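Print this page | E-mail this page

4.3 Setting up a pick-and-place task in Dimel

Applies to Dimel with the Barkton arm controller. The camera must be calibrated (section 4.1) and the gripper homed (section 4.2) before this procedure is started.

4.3.1 Define the containers

1. Open the Workspace tab and select New layout.

2. Choose Capture reference. Dimel takes one picture from the fixed camera and opens it in the region editor.

3. Draw one region for each basket or tray. Trace the inside of the rim. Regions drawn to the outer edge produce place points on the rim itself.

4. Set the type of each region to Source, Target or Keep-out. A region can be both Source and Target.

5. Enter the floor height of each region in the Z field. For baskets with perforated walls, do not use the Auto button. The depth filter reads through the holes and returns the height of the table.

Note: Region names are used as keys in the task file. If a region is renamed later, every step that refers to it must be edited by hand.

4.3.2 Load the object models

1. Go to Objects > Import and select the model set. The Drollisham set covers bottles, jugs, measuring cups and racks.

2. For each clear object, turn on Transparent. The planner then takes the outline from the color channel and ignores depth inside it.

3. For each bottle, check the grasp axis. Spray bottles are listed with two grasps, neck and body. The body grasp is the default.

4. Set Transit pose to Free or Upright. With Free, the planner may tip or invert the object on the way to the target – use it only for closed containers.

5. For racks, set Group to On. The rack and its tubes are then treated as one collision body, and single tubes are not offered as pick candidates.

CAUTION: Do not set Transit pose to Free for open jugs or cups. The planner has no model of liquid.

4.3.3 Check clearance with an object in the gripper

The collision envelope of the arm does not include a carried object until the Attach event has been received. Run the first lift at 9 percent speed and stop it above the baskets with the Hold key. Compare the envelope in the 3D view with the real position of the object and the cable loop.
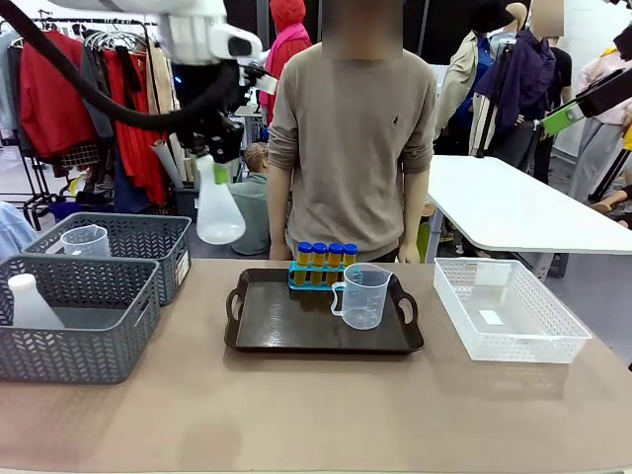

Figure 4-6. Spray bottle held above the rear basket, green collar near the neck. Tray with tube rack at center, white basket to the right.

If the envelope is offset from the object, open Attach settings and re-enter the grasp offset. Offsets of 2 mm or less can be ignored. Raise Transit height until the lowest point of the carried object clears the tallest item on the table, including the caps of any tubes in a rack.

The cable is not modeled. Enter it as a Keep-out sleeve under Arm > Attachments and leave slack for full wrist rotation.

4.3.4 Run the task

1. Select Dry run. The arm follows the full path with the gripper open.

2. Read the planner log. Error 7 means that no path was found with the present Transit height.

3. Set speed to 100 percent only after a dry run with no warnings.

4. Press Start. Ding, the notification service, sends a message when the task ends or stops on a fault.

Note: Log files are overwritten every Saturday. Export any log that is needed for a support request.

Section maintained by Sointu Nurmi. Last revised in September.

Print this page | E-mail this page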